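4.2 Teaching the can pick points

1. Set both arms to Manual and limit speed to 60 mm/s.
2. Stand the cans upright on the board.
3. Jog the gripper over the first can, fingers pointing down.
4. Press Store on the Petrenko pendant.

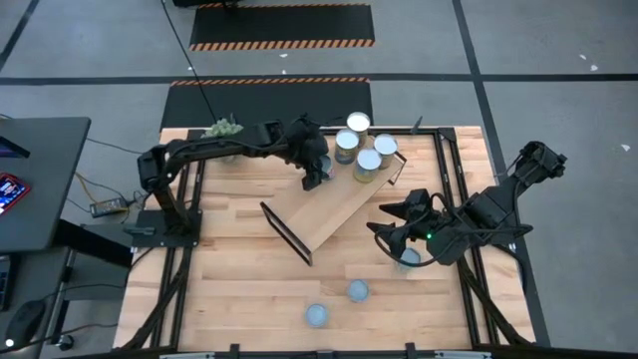
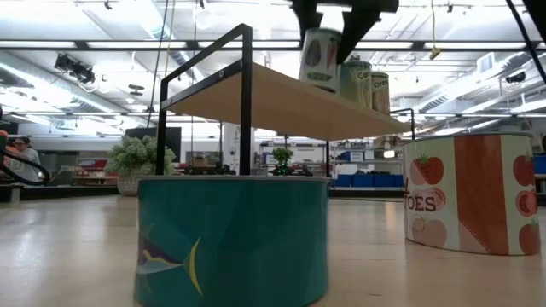
Figure 4. Juris cell, gripper above a can

5. Repeat steps 3 and 4 for each remaining can -- do not copy a stored height between cans.

Note: Stored points are lost if the base plate is moved.

CAUTION: Keep hands clear of the fingers while the arms are enabled.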